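About Peven

Peven is a small company in Grelorville that tries out grippers for other people

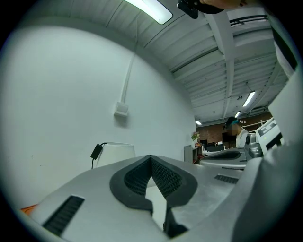 We started with two persons and one rented arm, and for the first months we did not have a name. Customers called us "the gripper people", and some of them still do. Peven came later, when the bank asked what to write on the form.

Our work is easy to explain. A company wants to automate a task, for example taking small bags out of a carton and putting them on a belt. The company has already read ten catalogs. In every catalog the gripper picks everything. Then the company buys one, puts it on the arm, and finds that the bag folds in the wrong place, or that the fingers push the next bag away. At this moment the money is already spent. We offer to do the trying before the buying.

You send us your objects, real ones, also the ugly ones. We put them in front of several grippers, on more than one arm if it matters, and we write down what happened. At the end you get a report, the video of all failed picks, and your objects back in the same carton when this is possible. With fruit it is usually not possible.

What we compare

Most of our projects are about grippers, and most of the grippers we try have two fingers. People expect something more exotic when they visit. We do have suction cups, a soft hand with air chambers, and a drawer of magnetic tools that is opened maybe once in a season. But for mixed objects on a table, two good fingers with the right pads solve more than our customers believe at first.

The pads are our favorite subject, so please be patient with this paragraph. The same gripper body with a smooth pad and with a textured pad can behave like two different products. A diamond pattern holds a cardboard edge very well and can leave marks on soft plastic. A smooth silicone pad is kind to the plastic and collects dust until it slides on everything. We test new pads and worn pads separately, and we ask suppliers to send us used ones if they have them. The first time we asked this, one supplier thought that it was a mistake in our English.

After the pads comes the shape of the tip. A narrow tip goes between objects that stand close together. A wide tip does not, but it forgives a camera that is a few millimeters wrong. If your camera is cheap, we will probably tell you to take the wide tip.

We also compare:

Arms, mainly for how they behave at low speed and close to a surface. Almost every arm is good in the middle of its reach. We are more interested in the last part, with the elbow nearly straight.

Cameras, both fixed above the table and carried near the fingers. A camera near the fingers sees the object well until the fingers cover it. A fixed camera sees the arm, very often only the arm.

Controllers, including the part that people forget: how long it takes a normal technician to change one setting without calling anybody.

Handheld grippers. Here a person holds the gripper and does the task by hand with the same fingers that the robot would use. It is the quickest way we know to learn if a task is possible at all with a certain pair of fingers. If a patient human can not do it with this tool, we do not expect much from the arm.

How a trial goes

The first call is free and takes half an hour. We ask what the object is, how many versions of it exist, what happens if one is dropped, and who will clean the machine. The last question gives us the most useful answers.

Then you send the objects. We need at least 12 pieces of each kind. With fewer we begin to know them personally, and the results become too nice. Please do not choose the best ones from the shelf. Please also do not wash them, if they will not be washed in your plant.

We begin by hand. Two of us take the handheld grippers and try the task at a table, and we change places after a while, because every person has small tricks in the wrist. This part takes an afternoon. Often one or two candidates are already out when we go home.

The remaining grippers go on an arm. A normal trial has 936 picks for each gripper, divided over the object kinds, the positions, and new and worn pads. We chose this number years ago because it could be divided well for the project we had then, and later we kept it so that old and new reports can be compared. If you need more, we do more. The longest series until now was 3,884 picks with one pair of fingers, for a maker of door fittings who did not trust the first result. The second result was a little worse, and the customer was satisfied with it.

Every pick gets one of four words: held, slipped, missed, or damaged. We discussed for a long time if "held" should have a time limit. It has one, and you can find it on the first page of each report together with the speed and the closing force.

Finally we call again and go through the report together. We prefer that the person who will run the machine is in this call, and that this person speaks first.

The Drokov bench

Drokov is the name of our test bench. It is a heavy table with a changeable top plate, a frame for the fixed cameras, and mounting points for 2 arms facing each other. With both arms in place, we can run the same task with two grippers under the same light and at the same hour. Light matters more than we thought when we began. In the summer we had a gripper that became clearly worse every day after 4 p.m., and we wrote to the manufacturer about heat. It was the sun on a shiny box, and the camera did not find the corner. We wrote to the manufacturer a second time, and this was not a pleasant letter to write.

Now the blinds are closed during a trial — all of them, also when the weather is good.

The software for the bench is our own and is not for sale. Customers ask for it sometimes. It is full of small exceptions that make sense only in our room, and we would be ashamed to support it on the telephone. The data format is open, however, and you receive all the raw files with your report.

The Sjögren list

On our internal shelf there is a set of objects which we call the Sjögren list. Every gripper that comes into the house must try these objects before it sees any customer's product. There is a wet sponge, a single playing card lying flat, a bunch of keys, a paper cup that is half full, a ripe tomato, a cable with a plug on one end, and several others. The list has the name of the street where we had our first room.

No gripper has finished the complete list with all picks held. The playing card is responsible for most of this. We had a discussion to remove the card, as few factories need it, but it shows very well how thin the tips are and how exactly they close, so it stays.

The results of the Sjögren list are free. Write to us and say which kind of gripper you are thinking of, and we will send you the pages for the ones we have tried. We update them in May, when there are fewer customer trials, and we replace the tomato more often than this.

What we do not do

We do not sell grippers, arms or cameras, and we do not take commission from companies that do. Manufacturers can pay us for a trial like any other customer. They receive the same report, and they may publish it only complete. A few have decided after reading it not to publish, and this is their right.

We do not certify safety. If your robot works close to people, you need a proper assessment from an office that is allowed to make one. We can tell you with how much force the fingers closed on our bench, but please do not use our number as a safety document.

We do not test with live animals or with food that must stay in a sterile area. We also do not work with objects heavier than the bench arms can carry with a good margin. Ask us if you are not sure where the limit is for your case.

And we do not promise that one of the grippers will win. In some trials the honest recommendation was to change the carton, so that the objects stand with a finger's width between them. The customer then used the gripper he already had. We earned less with this project than we had planned, and he has sent us two other companies after it.

Visiting and working with us

You can be present at your own trial, for one hour or for the whole time. Most visitors stay until lunch. The hand part of the trial is the better part to see, and you are welcome to try the grippers with your own products. Closed shoes, please, and long hair tied back near the arms.

Schools can write to us too. We take student groups in the quieter weeks, and every student does a part of the Sjögren list by hand. The card is popular with them.

If you want to work here, send us a short letter about something that you tried to pick up with a machine and could not. Diplomas are fine, but we read the letter first. We work in English because among ourselves we have several first languages, and nobody's is English. If you find mistakes on this page, you may tell us, and we will correct them together with the next update.

Peven, Grelorville. Visits by appointment, office open from 8 a.m. Parcels with test objects are accepted at the side entrance. Please write the name of your contact on the carton, and write also if something inside can spoil.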